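Snow sports | Club news

Udbridge skiers to get a night slopestyle round at Brakedine

The Udbridge Freeski Club will hold a night round of its slopestyle series this winter, on the lower park at Brakedine. The club confirmed the date on its website this week. The event will be on the second Saturday of February, with the first riders starting at 5 pm.

It is the first time that the series goes to Brakedine. In the past seasons all rounds were held at Ikolden, where the park is longer but closes at three in the afternoon. Many members who work during the day on weekends have asked for a later start, and the new lights at the Brakedine park have made this possible.

The club says that 77 riders have already put their names down. Of these, 19 are in the under-14 group, which will ski first so that the younger ones can go home at a reasonable hour. The adult women and adult men will follow, and the open final is planned for the end of the evening.

Every rider gets two runs and the better one counts. The judges will give one score for the whole run, and they will not score each feature separately as they did last winter. In the club's opinion the old system was too slow, and in cold weather the riders had to wait too long at the top between their turns. 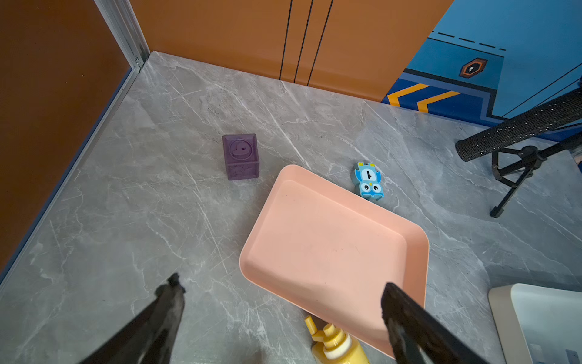
The course will have five features. There are two rails at the top, then a wide box, and after that the jumps, one medium and one larger. Riders in the under-14 group may go around the larger jump without losing points. The shape of the landing has been changed after comments from the coaches, who found it too flat for a centre line that is skied at speed.

Hollis, the ski shop on the main street of Udbridge, supports the round for a second year. The shop will give the prizes for the junior groups and will have a tuning bench beside the start hut until the finals. Waxing is free for registered riders, but edge work must be paid for. Anybody who wants their edges dulled for the rails should bring the skis before the inspection.

Course inspection is at 4 pm and is compulsory. A rider who misses it can still watch the event, but can not start. Helmets must be worn in training and in competition, and this year the club also asks for back protection in the two youngest groups. A small number of protectors can be borrowed at the registration desk.

For spectators there is no charge. The best place to stand is the flat area on the left side of the last jump, which can be reached on foot from the lower parking lot. The walk is uphill and the path can be icy, so proper winter boots are a good idea. The chairlift will run only for skiers with a valid pass.

If the wind is too strong the round will move to the next day, at the same hour and in the same place. The decision will be put on the club's website by noon. Entry fees are given back only if both days are cancelled.

After Brakedine the series returns to Ikolden for the last round of the season, where the overall titles in all the groups will be decided. Registration for that round is not open yet.

Contact the sports desk | Copyright, all rights reserved | Back to top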